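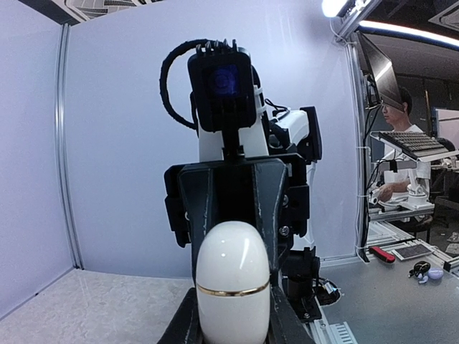
Posted by the Loleldale Home Desk
Set-up guides writer
December 28, 2024

Section 2: Setting up your Hudau tabletop humidifier

By now you should have everything out of the carton, so let's get water in this thing! I've set up a few of these (one in my bedroom, one for my mother, one at work that I pretend is for everybody) and it goes quickly once you know where the float is.

Before you plug in

1. Pick your spot. I like a dresser or a sturdy shelf, 21 inches or more off the floor. Mine sat on the rug for a week and all I got was a damp rug.

2. Keep it away from books, outlets and anything with a veneer you care about. Point the nozzle at the middle of the room.

3. Lift the tank straight up off the base. Don't twist. The Skostlow model twists, and if you've moved over from that one your hands will want to do it.

4. Find the foam ring under the float and pull it out. It's only there for shipping. Leave it in and the unit thinks it's empty and blinks at you all night.

Filling the tank

5. Turn the tank over, unscrew the cap and rinse the inside with cool water.

6. Fill to the line with cool tap water. Distilled is nicer if your water is hard (ours in Loleldale leaves a white crust on everything, so I buy jugs from August right through the winter).

7. Screw the cap back on until it stops, flip the tank over the sink and wait a moment for drips. Then set it on the base.

CAUTION: Never put oils, perfume or vinegar in the tank while the unit is running. Oils go in the little drawer at the back, on the pad, 2 drops and no more.

CAUTION: Unplug before you lift the tank. Every time, please.

First run

8. Plug in and press the power button once. You'll hear a gurgle, and mist should start within a minute or so.

9. Press again for high. I leave mine on low at night, with the door open a crack.

10. Hold the button down to turn off the night light. This took me two months to find!

Note: The filter is good for 1,000 hours. When the light turns orange, order part 685 from Hegde, and ask for the short one, as the tall one fits the older base and will not let the tank sit flat.

Note: If you're going away, empty the tank and the base, wipe both dry and leave the cap off.

Weekly cleaning is in Section 3, along with what to do about the pink stuff in the corners.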